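Side table

From the Pedlow Household Encyclopedia, furniture section. Entry kept by Oddur Skov.

A side table is any small table that stands beside something bigger, usually a chair, a sofa or a bed. I know that sounds loose, but I've been looking after this entry for six years and I still can't get it tighter without throwing out half the tables people write to me about! Some have legs, some have a pedestal, and some are really little cupboards with a top you can put your tea on.

Names

You'll hear end table, lamp table, occasional table, bedside table and nightstand, and in plenty of homes they all mean the same piece of furniture, depending on which room it got pushed into. My grandmother in Niltgate called hers "the stand" and everyone knew which one she meant. I use side table for the whole family here and save nightstand for the ones that live by a bed.

Cabinet types

The cabinet type is a box with a flat top, closed sides and drawers or a door in front. It holds more than an open table and hides the mess (chargers, pens, that one glove), but it's heavier to drag about when you vacuum. Square tops are the handiest if you don't know yet where the thing is going to live, as you can turn it to face any way you like.

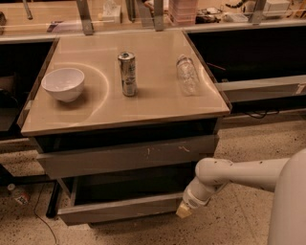

A square cabinet-style side table with a beige, glossy top.

Height and size

The old advice is that the top should be level with the arm of the chair, give or take a finger or two. I'd go slightly lower, myself. Reaching down for a cup is easy and reaching up for one in the dark is how I ruined a rug. For a bed, match the top of the mattress. A height of 60 centimeters suits a lot of modern beds, though if yours is one of those tall ones you climb into, measure first and shop second.

Surfaces

Gloss wipes clean in a second and shows every fingerprint by lunchtime. Matt finishes are kinder to look at but they hang on to grease. Oiled wood is lovely and needs doing again every so often, usually around December in my house, when visitors are coming and I suddenly notice the rings. 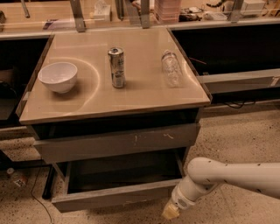 Drawers are where the money goes, and where the trouble starts too. Wooden runners swell in damp weather, and a rub with a candle stub sorts most of them out. Metal runners glide nicely until a screw works loose, so if a drawer starts to sag at the front, take it right out and check the screws before you blame the box. Lợi La, who repairs furniture in Brestulthorpe and has put me right on this entry more than once, likes drawers with a proper stop at the back and won't fit them without one.

Buying second-hand

Pull out every drawer and smell it. Lean on the top and see if it rocks. I paid 20 for my Maihi table at a yard sale, a plain thing with one sticky drawer, and it has outlasted two sofas and a move up three flights of stairs.

See also: coffee table; nightstand; drawer runner; nest of tables.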